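Week 3: Negative space, or paying for nothing

Clients will ask you to fill it. Isamu Takeda's first catalogue for Zarik gave 60 per cent of each spread to bare paper, and the printer rang twice to ask if the file was corrupt. 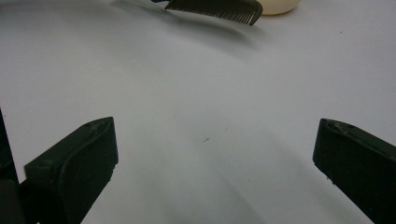 Fig. 2. White ground, with a comb at the top edge.

Margins are the cheapest luxury you can specify. Grey type on grey stock is cheaper still, and you will lose marks for it.

For the tute: redo the Padau flyer using 90 words and one colour. Bring a printout. The Wada reading is short; the footnotes aren't.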